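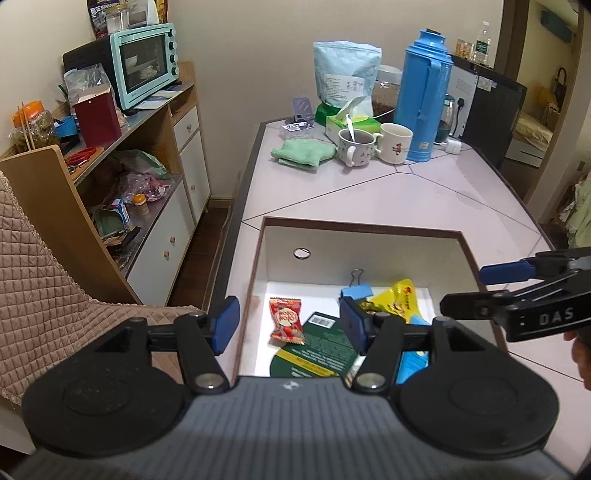
Wed 4 May. Handling rules for two-gripper work, household site

Entry by So-yul Kang, for the Kellico notebook. Project: Demcombe.

The February rules were written for bench work and do not fully cover kitchens in use. The following applies to all sessions on the tiled counter from today.

1. Contact with containers. One fingertip may rest on the rim of the storage box while the other works inside. The rim is not to be used as a lever. Squeezing force on the box wall stays at or below 40 percent of the set limit.

2. Shared reach. When a second gripper comes in from the side, the operators agree aloud who has the box. The other holds still until released. Crossing the jaws over the box counts as a stop.

3. Snack wrappers and bags. Grip at a sealed edge where one can be reached. Pressing down on the middle of a filled bag is permitted only to free an item beneath it.

4. Clips. A binder clip is moved together with whatever it holds. Do not grip by the wire handles.

5. Surroundings. Mugs, the flask and the glass kettle remain where the household keeps them. Any contact with glass is logged, including contact without damage.

6. Fingertips. Inspect the blue rubber before each session and replace at 2000 grasps or at the first visible split, whichever comes first. Check the pivot bolts at the same time.

Open points: Urko requests that rule 2 also cover handing items across. Draft wording is due from Ghiță. The limit in rule 1 was 85 percent in the February text; printed copies showing that value are to be withdrawn.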